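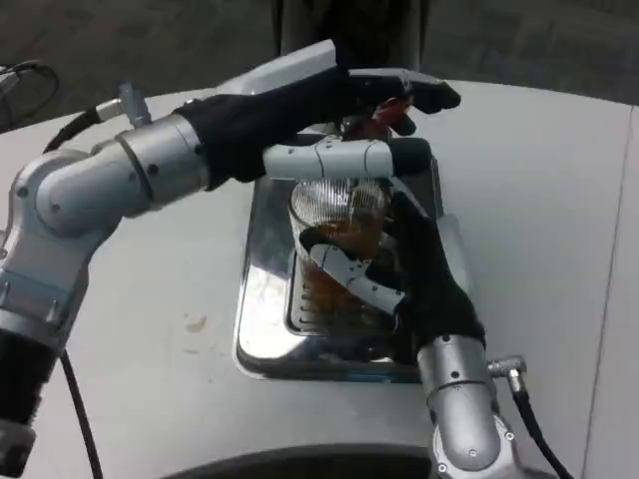
Puesto de bebidas, turno de mañana. Las dos manos en el vaso.

Cuaderno del taller Ferkura, noviembre, 7:40

Retomo lo que dejé a medias, que ayer me enrollé con los cables y no conté lo importante. Ya llevamos 618 servicios en el cuaderno desde que montamos el puesto en el comedor de Bendolstead, y lo que más me ha enseñado estas semanas ha sido la gente de la barra (¡con qué paciencia nos explican las cosas!). Antes hacían ellos todas las bebidas de la pausa, de pie y sin levantar la vista; ahora rotan dos por turno y
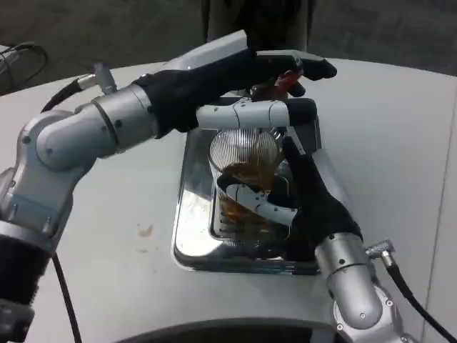

el resto del tiempo lo pasan en la cocina fría o atendiendo el mostrador largo, que era justo lo que pedían desde verano. Eso sí, a la pausa de las diez se le nota otro ritmo: se habla menos en la cola, y a mí eso me da un poco de pena, la verdad. He apuntado preguntar en Trokier si allí les pasó lo mismo.

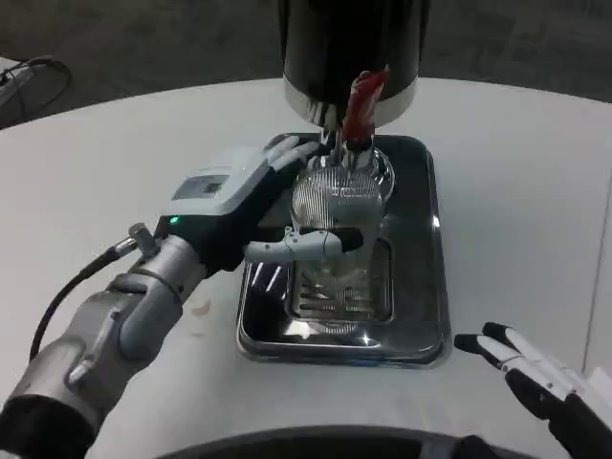 Vaso sobre la rejilla, bajo el dispensador.

Pendiente para esta semana: repasar con las compañeras la hoja de limpieza de la bandeja (quién la firma y a qué hora), pasar a limpio los avisos de parada y cambiar el cartel de la entrada, que todavía pone el horario viejo. También quiero que las horas de formación cuenten como jornada, y así se lo he escrito a Eyvindsson. 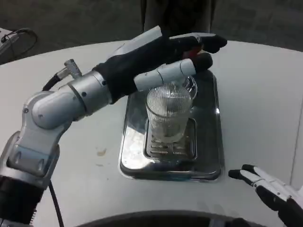

Lo de la formación me parece bien, pero que no sea siempre al final del turno, que llegamos molidas y no se nos queda nada. Y dejadnos a nosotras el botón de parada, añadieron desde la barra a lápiz, en el margen.

Queda apuntado. Propongo las once, después de la pausa, y el botón lo hablamos mañana con la hoja delante.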